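Right, kettle's on and I promised a few of you a proper update on Skiddale, so settle in, this will be a long one as usual.

For anyone new: Skiddale is the little timing and pose clean-up tool I've been building to sit in front of Cullia, our policy trainer. Two hand-held grippers go in one end, tidy two-armed trajectories come out of the other. That's the hope, anyway!

Most of April went on clocks. Each gripper stamps its own data, and the left and right streams were drifting apart by up to 27 milliseconds over a long take. You'd hardly notice it in a plot, but the policy certainly does (it learns to close one hand a touch early, bless it). 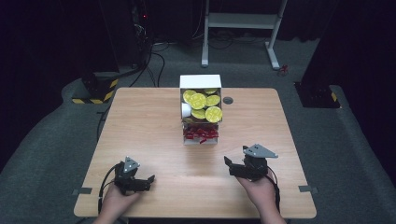 So I now resample everything onto one timeline at 60 Hz before any poses get worked out. I had been doing it afterwards, interpolating rotations that were already slightly wrong, and I'm a bit embarrassed by how long I defended that in code review.

The other big change is the pose filter. The old one was happy to believe a hand had jumped sideways between two samples if the tracker told it so. The new one keeps a confidence value for each hand and carries it right through to training, so Cullia can weigh the shaky stretches less instead of us throwing the whole take away.

I re-ran the Harkwood set overnight with it, 1,000 takes, and 721 came through with no flags at all. I was so pleased I told the cat.

What's still bothering me is plain surfaces. The visual odometry wants corners to hang on to, and a tabletop gives it soft grain and a patch of glare that slides about as the gripper moves. It locks on to the shine and decides the table is moving. I've tried masking the brightest pixels, which helps a little and then loses the grain as well.
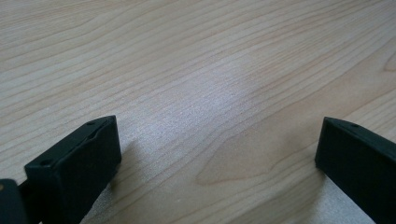 Alemayehu replied that they'd stopped masking by brightness altogether, and now drop any feature whose motion disagrees with the inertial sensor over a short window. Slower to run, they said, but the drift on bare tables got much smaller.

I love this and am slightly cross I didn't think of it. We already have the inertial data lined up after the resampling work, so it should be a small patch. I'll put it on a branch tonight and try it on the flagged takes first.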